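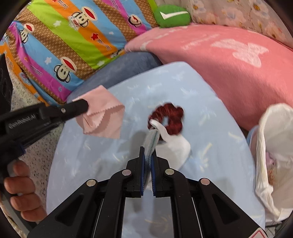 Renata Quill
Photographer and diary editor

April 25, 2018

We use cookies to improve your visit. By continuing to browse you accept our cookie policy. OK

Diary: the price of being seen

The email from Plonix came before breakfast. My picture of the bus station in Flikavville has been "shortlisted for consideration," and for $74 I can move it into the next round, where it will be looked at by a panel of leading curators. The curators are not listed. I wrote back asking who they were and got an automatic reply thanking me for my passion.

I have been paying to enter photo contests for long enough that I should have kept the receipts in one place. I hadn't, so I spent the morning going through bank statements with a cup of tea going cold. Since January I have spent $265 on entry fees. For that I have one honorable mention, shared with 400 other people, and a badge I'm allowed to put on my website. The badge is a slightly blurry laurel wreath. I put it up for an afternoon and took it down again.

Friends tell me it's exposure. Maybe. I looked at my site traffic for the week the honorable mentions went up and it was the same as the week before, give or take my mother.

After lunch I read the Plonix terms all the way through, which I recommend to anyone with an hour and a strong stomach. Paragraph nine says they can use any entry, winning or not, to promote "this and future programs" for as long as they like. So I pay them, and they get a picture library. I'm told this is standard now. A lot of things are standard that I wouldn't sign if somebody slid them across a table to me.

Walked to the post office and back with the small camera. Shot half a roll, mostly shadows on the shutters of the shoe repair place. Flat light, and I was in a bad mood, so I don't expect much.

Picked up test prints from Wike on the way home. The blacks are better than last time, though the one with the umbrella has gone green in the shadows again and they swear the file is to blame. The same file came out fine on my own printer. I'll take it back and we'll have the usual conversation about profiles.

There was also a letter from Hodado, the book people. They would love to include six of my pictures in a collection of new street work, print run 3,000, and all I have to do is agree to buy twenty copies up front. I read it twice looking for the part where somebody said what they liked about the pictures. They never mention one. I would guess the same letter went to everybody on the Plonix list, but I can't prove that and it may be coincidence.

I do want the book, that's the annoying thing. I sat there working out where I'd put twenty copies. Under the bed, probably, next to the framed prints from the group show.

Didn't pay the $74. Didn't say no either, the deadline is midnight Friday week and they always extend it. Put the bus station print up over the desk with tape and looked at it while the potatoes boiled. The left side is too busy. I might go back and try it earlier in the morning, before the second bus pulls in.

Recent entries

Diary: a group show with no labels
Diary: selling the long lens
Diary: what the portfolio review told me
Diary: three rolls and a broken meter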